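Flangate publishes results of bench trial on robot kitting of small wired parts

Two-arm cell handled round circuit boards well, soft cables less well; company says the job is not ready to run without an operator 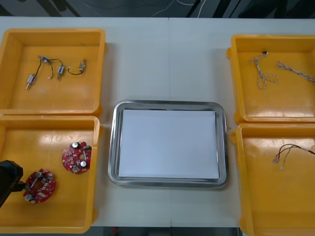

The kitting station at Flangate's Cemdale site, with parts in yellow trays on both sides of a steel kit tray.

CEMDALE, 31st July - Flangate, a maker of test and assembly equipment for small electronics shops, today published the results of a bench trial on one narrow question: can a general-purpose pair of robot arms pick loose electronic parts from open trays and lay them out as a kit, at a quality a shop floor would accept?

The short answer in the report is "for some parts." Rigid boards were placed correctly in most attempts. Wire harnesses and braided cables were not, and the company does not plan to offer the cell for unattended kitting of soft parts this year.

The trial covered 3,236 pick attempts. All of them were made at the same station, with the same grippers and the same control software, which Flangate sells under the name Utach. No special fixtures were added to the trays. Parts were put in by hand and left as they fell.

"We wanted the plain case," said Chaimae Hajji, who leads applications engineering at Flangate. "A person on a kitting bench gets a tray of parts and a list. They don't get each cable combed straight and clipped to a holder. If the robot needs that, the shop has paid for the labor already."

The task

Kitting is the step before assembly. A worker collects one of each part a product needs and sets the parts out in a shared tray, which then moves to the assembler. In many small shops it is still done by hand, often by the same people who do the assembly. The work is light but repetitive, and the usual errors are a missing part, a doubled part, or a cable placed so that it snags when the tray is moved.

In the Flangate trial, the source parts were held in four yellow plastic trays on a white table. They included round red circuit boards with a central hole, braided cables with white and orange strands, and several types of thin wire assembly. The kit was to be laid out in a stainless steel tray between them, lined with white paper. The paper lining was kept throughout the trial to limit reflections from the bottom of the tray, which had upset the vision system in early tests.

A kit was scored as complete when every listed part was inside the steel tray, no part overlapped the rim, and no connector was trapped under a board. A kit with one fault was scored as failed. Partial credit was not given.

Results by part type

Circuit boards gave the best result. The gripper took them by the outer edge, and a board that was picked was nearly always placed. Most board failures came at the pick itself, when a board lay against the tray wall and left no room for a finger. The software now tries a short push toward the middle of the tray before a second attempt. Reda Ouali, who wrote that routine, said it helps but costs time.

"A person does it without noticing," Ouali said. "They tip the board up with a fingernail. We have to see that the board is too close, plan a push, look again, and then pick. Each step is simple. The sum of them is slow."

Braided cables were harder. The arms could grasp a cable in most attempts, but the free end often dragged over the tray rim or caught on a second cable. When two cables came up together, the system noticed the extra weight in some cases and missed it in others. The report lists double picks as the largest single cause of failed kits.

Thin wire harnesses were the hardest group. A harness has a different shape each time it is put down, and the connectors on its ends are small enough to be hidden under the wire. The vision system sometimes took a bend in the wire for the end of the part. The arm then gripped the middle of the harness and the ends swung during the move. Placement inside the steel tray was possible, but the final position varied too much for a downstream machine to rely on.

Speed was also below target. For boards alone, the cell worked at a pace that a shop could plan around. For mixed kits, an experienced person on the same bench was faster in every comparison, and the gap grew with the number of soft parts in the kit.

Operator help

The trial allowed an operator to step in when the cell stopped and asked for help. Flangate logged 363 such stops. The operator's work was usually brief: separating two cables, turning a harness over, or moving a part away from a wall. The report treats these stops as a cost and includes the operator's time in its figures.

Valentin Le Goff, who manages product planning at the company, said that stops matter more to customers than raw speed.

"A slow machine that runs through a shift can be useful," Le Goff said. "A machine that calls someone over every few minutes has to be next to a person who is free. Small shops do not have that person. Until the stops come down, we see this as a tool for boards and boxed parts, with cables left to the bench worker."

Shop floor and household

Flangate receives regular inquiries about using its arms outside the factory, including for laundry, table clearing and tidying. The company included a short section in the report to address them. Its position is that soft objects are the common difficulty. A sleeve, a phone charger and a wire harness all change shape when moved, and all can hide the part that needs to be gripped.

The kitting bench is the easier setting in several ways. The lighting is fixed, the table does not move, the trays stay in known places, and the list of parts is known before work starts. In a home, these conditions are absent or change by the hour. The report states that results from the bench should be read as an upper limit for similar handling in a house with the same hardware, and that Flangate has no household product in development.

Fredy Giraldo, who runs the test floor at Cemdale and supervised the trial, said the comparison is useful for setting expectations.

"People see an arm pick up a board and think it is a short step to picking up socks," Giraldo said. "I have watched it spend a long time on one cable. I would not put it in a kitchen."

Outside review

The trial plan and the scoring sheets were reviewed by Shawky, an independent assembly contractor that kits and builds control units in small batches. Shawky supplied the mixed-kit lists and set the pass rule for tray placement. The contractor has no financial interest in Flangate and was not paid on the basis of the result.

Gonçalo Azevedo, production lead at Shawky, said the contractor would consider the cell for board handling only.

"Our boards come in one shape per job and we run a fair number of them," Azevedo said. "That part I would hand over. For cables I would want to see the double picks fixed first. If a kit goes to the assembler with two of the same lead, we lose more time finding the mistake than we saved on the bench."

Changes to the product

Following the trial, Flangate is making these changes to Utach:

A weight check after every cable pick, with the cell returning the part to its tray if the reading is above the limit for one piece.

A slower lift for any part marked as soft in the parts list.

A clear message on the operator screen naming the tray and the reason for a stop. The trial version gave a code only, and operators had to look it up.

A setting that lets a shop assign rigid parts to the arms and soft parts to a person, with both working from one kit list. In this mode the arms finish first and move clear before the tray is released to the worker.

The update will be supplied to current users in November at no charge. It does not require new grippers. Shops that use third-party grippers should contact Flangate before installing it, as the weight check depends on the sensor in the standard wrist.

A second trial is planned at the same station. It will repeat the cable and harness tests with the weight check in place and will use 40 mixed kit lists, 5 of them made up of soft parts only. The company will report the results in the same form, with operator time included.

Availability of the report

The full report contains the scoring rules, the results for each part type and the log of operator stops. It is available on request from the Flangate applications desk. Shops that wish to send their own parts for a bench test can apply through the same desk. Parts are returned after testing. Flangate asks that cables be sent in the condition in which they normally reach the kitting bench, and not straightened or bundled for shipping.

About Flangate

Flangate designs and builds test stations, part feeders and two-arm assembly cells for small electronics manufacturers. Its test floor and applications group are located at Cemdale.

Press and technical contact
Chaimae Hajji, Applications Engineering, Flangate, Cemdale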